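Plostness Forums > Home and Shared Shop Builds > Arms

Tool twists in the gripper when the arm pushes down

Started by Lachlan Donnelly, October
36 replies | 11 shares | Showing selected posts

lachlan_d
I'm building a table wiping setup at Gaswood, the shared shop I belong to. It's a white six-joint arm from Dastel clamped next to a tabletop. The arm holds a T-shaped squeegee by the handle and drags the blade across whatever needs wiping. Picking and placing works fine. Wiping does not.

When the blade touches down off center, the handle rotates in the fingers. After two or three strokes one end of the blade is up in the air and the other end is digging in. The handle is round and smooth and 195 mm long, so there's a lot of leverage on a small contact patch.

I've tried raising the grip force to the max and wrapping the handle in electrical tape. The tape helped for a day and then started to creep. Is there a fix that doesn't involve bolting the tool on? I want the arm to be able to put it down and pick up something else.

benchrat
Bolt it on. I know you said you don't want to, but two flat fingers on a round handle will never resist torque. Get a tool changer or print one. Everything else is a patch.

mtorrance
Disagree with benchrat. A tool changer costs money and adds weight at the wrist. Print a sleeve for the handle with two flats on it, as wide as your finger pads, and a small shoulder at each end so it can't slide along. Mine has held a paint scraper that way since spring.

benchrat
A paint scraper on what, drywall? A squeegee on a sponge grabs a lot more. I'd like to see the sleeve do that for an hour.

lachlan_d
I can print the sleeve tonight. Should the flats run along the blade or across it?

mtorrance
Flats parallel to the wrist plate when the blade is where you want it. Set the blade first, mark the handle, then glue the sleeve. If you glue first you'll be chasing an offset in software forever.

owlcreek_jen
Before anyone prints anything, how hard are you pressing? If you command a fixed height and the table isn't level, you're pushing much harder at one end of the stroke than the other. I'd bet that is most of the twist. We had the same thing on the Whitcombe cart build. We blamed the gripper for two weeks and it was the table.

lachlan_d
Fixed height, yes. I put a level on the table after reading your post and it's low on the side away from the arm. I shimmed that leg. Better, but it still twists if I start the stroke with one corner touching first.

owlcreek_jen
Then touch down with some give. Lower slowly until the motor current goes up, stop, then stroke. If your controller lets you read current you don't need a force sensor.

benchrat
Current on a geared arm is mostly friction noise at low speed. You'll get false touches all day.

owlcreek_jen
Some, sure. Ours gave a false touch now and then and we just retried. It was good enough to wipe a table.

pdk_58
Check your cable slack too. If the loop from the gripper is tight at full reach it will pull the wrist around and you'll see it as tool twist. Leave more than you think you need and keep it out of the path of the blade.

lachlan_d
Went through the cables. One was snug at full reach, so I freed it up. It does lie across the table now, which I don't love. I may move the tie point.

Sleeve is printed and glued, flats set the way mtorrance said. Touchdown is on motor current with one retry. I ran 58 strokes and had to reset the tool once. With the tape it was every few strokes. So the sleeve did most of it and leveling the table did the rest, as far as I can tell. I changed both within a day of each other, so I can't split it cleanly.

benchrat
One reset in 58 is better than I expected. I'd still bolt it on if the thing ever has to run with no one watching.

lachlan_d
Fair. It won't run alone. Next I'm going to leave things out on the table and see whether it can work in the space between them without dragging anything along. I've been using play food and toy bowls for that — light enough that a bad stroke won't hurt the arm, and cheap if something gets crushed. The wiping surface for now is a blue sponge mat at one side of the table, and the small round pieces are what I expect to give me trouble.

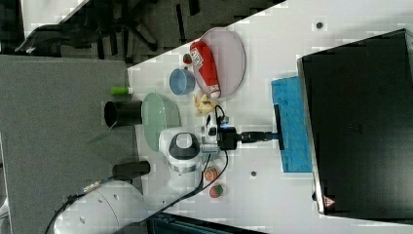

The path planner treats every item as a box with a margin on it, and with the margin I started with there's hardly any room left to swing the blade. I'm going to shrink it for the soft stuff and leave it alone for the bowls. I'll post the sleeve file once I've cleaned up the shoulders.

Comments (3)

mtorrance: Please do post the file. Add a small fillet where the shoulder meets the flat, mine cracked there.

pdk_58: Move that tie point before you go any further.

owlcreek_jen: Try lifting the blade between items before you touch the margins. Slower, but a lot less to tune.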